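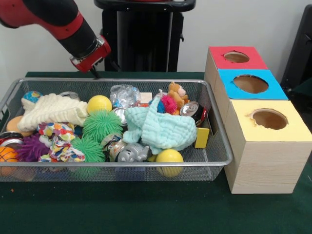
One basket for everything?

The latest home tip going around, this time from the Lapointe catalog, is the "catch-all": get one wide, shallow basket, put everything in it and sort later. I tried it for 14 days. I'm not convinced.

Shallow sounds good because you're supposed to see what you own. What you see is the top layer. Soft toys spread out, cloths slide over the balls, and empty cans end up in there with the things you want to keep. A crumpled plastic bag can hide a lot too. By the second week I was tipping the whole lot onto the table to find one small block, and then of course it all had to go back in.

The "sort later" part comes with boxes that have a round hole in a colored top, red or blue or yellow. They look cheerful. But color tells you nothing unless the whole house agrees on what it means, and ours didn't. The Stadard leaflet says sorting takes 8 minutes a night. I needed some 27, and I live with people who claim to be helping.

Mesh is easy to wipe down - I'll give it that. I'm keeping the basket for balls and soft toys only. Cans go straight to recycling.

Recent items
- Zostach shelf brackets: a second look
- Do you need a label maker?
- July swap table: what was left over

Last updated: September 2025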